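Ashby Pantry Words, README

Hi, and thanks for downloading! This is my list of kitchen and pantry words as people say them in Ashby and out along the Revanell road. I started it because my grandmother called a colander a "drainer bowl" and I wanted to know who else did. Plenty of people, as it happens.

What you get: one file, words.csv, with 699 rows. Each row is one word or phrase from one person. The columns are term, plain_meaning, town, age_band, how_heard and notes. If how_heard says "card," it came in on one of the paper cards I left at the Dirnura bakery. If it says "talk," I wrote it down myself, usually while somebody was trying to cook.

I mailed out 500 cards and 53 came back blank, which I've left out. Spelling is whatever the person wrote. Please don't fix it! I tried that in the first version and flattened a bunch of good stuff (sorry to everyone who said "cubbard").

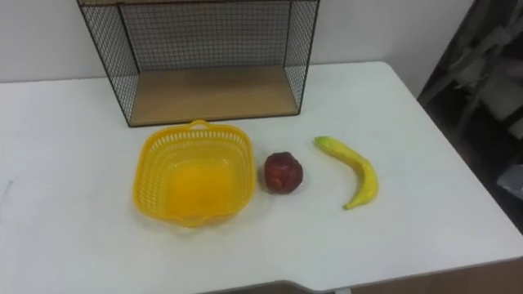 Storage words are the messiest part of the file, so go easy on them. "Rack," "stand," "shelf" and "cage" all get used for the same things, and one person will swap between them in a single sentence. Take a black wire mesh unit with an open front and a pale wood base: I'd say shelf, my neighbors on the Revanell side would say cage, and my aunt says "the airy." I put all of those under plain_meaning = open storage and kept the original in term. If you want to split them up finer, the notes column sometimes says what it was made of.

Known problems: the age bands are lopsided toward older folks, and Prusum is hardly in there at all because I only made it over once, on a Friday, when most places were shut. There are a few duplicates too. I'm still deciding whether "sink rag" and "sinkrag" are two words.

You can use this for anything you like, just mention where you got it. I'm hoping to reach 2000 rows, so if your family has a weird word for the junk drawer, send it over with your town and a rough age. Next update should be in March.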